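4.2 How packets come to lie on the shelf

When we began planning this part of the study, we expected to spend most of our time on which products a small shop chooses to stock, and rather little on how those products are laid down. Anyone who has stood in front of a snack shelf for a while will understand why our attention drifted. A biscuit packet is a friendly but awkward thing to store. It is long and narrow, its wrapper is slippery and likes to crinkle, and it is nearly always kept in a pile with others of its kind, so that every small shift in one packet is passed along to the ones above it. The earlier work by Stępień on canned goods (see Section 2) speaks of "settled" and "unsettled" stacks, and we have kept those two words here because they are plain and because the shopkeepers we talked with took to them right away.

By a settled stack we mean one in which the packets lie squarely over each other with their fronts toward the shopper, so that the name can be read without tilting the head. An unsettled stack is one in which at least one packet is turned, tilted, upside down or pushed out of line with its neighbors. We should say at once that there is no blame in the second word. Several of the shopkeepers in Pravberg told us, quite cheerfully, that an unsettled stack is a sign of a product people like, and one of them was a little suspicious of any pile that stayed perfect for long!

What surprised us, reading through our notes in March, was how often the two kinds of stack lived side by side on the same shelf and even within the same brand. We had imagined that tidiness would belong to a whole shelf, or perhaps to a whole shop, the way one speaks of a tidy kitchen. Instead it seemed to belong to the single pile. The gold Krackjack packs in Figure 3 are a good case, and we return to them below, along with the dark purple packs of Hide & Seek that share their shelf. 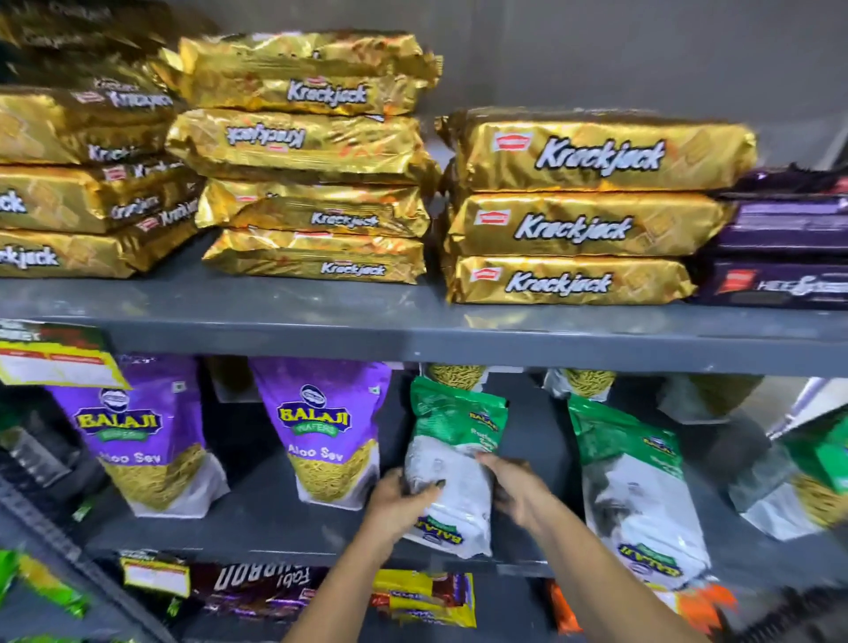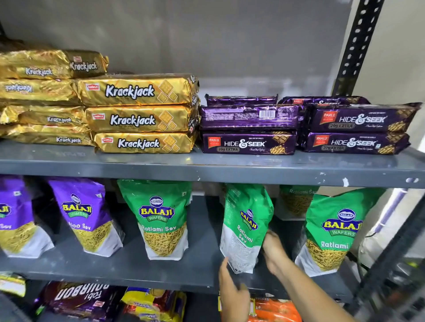
Figure 3. Upper shelf of a metal snack rack, with Krackjack and Hide & Seek biscuit packs in settled and unsettled stacks. First picture: handling of a bag on the tier below. Second picture: a fuller view of the Hide & Seek columns.

In both pictures a neat stack of three Krackjack packs, all facing forward, sits close to a looser pile in which one pack has its lettering upside down. The product is the same and so is the shelf, and a shopper looking for the name would find it in either place, but the neat stack gives it up much more quickly. The purple packs in the second picture show the other common form of unsettling, which Graciela Figueroa, who did the greater part of our coding, came to call "back-facing." The middle pack of the left column has its reverse side outward, so that what meets the eye is small print and a barcode, while the packs facing forward in the next column carry the brand, the name and the extra-weight badge. We had at first put back-facing and upside-down packs into one category, and it was only after a long and good-natured argument that we agreed to separate them. An inverted name is still a name, and regular customers seem to know it by its color and shape. A back panel asks rather more of them.

The soft bags kept lower down gave us a different sort of trouble. A bag of savory snacks has no firm edge, and our two words, which had served so well for biscuits, hardly suit it. Flolten, in the pilot survey from Serau, simply left bags out of the stacking measure, and after trying for some weeks to be cleverer than that we have done the same. Bags are therefore included in our list of products but do not enter the scores reported in Section 5.

One further point deserves a mention here, although we can offer it only as an impression from our conversations. Shopkeepers spoke about straightening as something done with the hands while the mind was elsewhere, during a phone call or while chatting with a neighbor, and very few could tell us which piles they had last put right. We had hoped to include a question on this in the interview sheet, and we did write one, but the answers were so short and so varied that we could not code them in any useful way. They are kept with the other free responses in Appendix B.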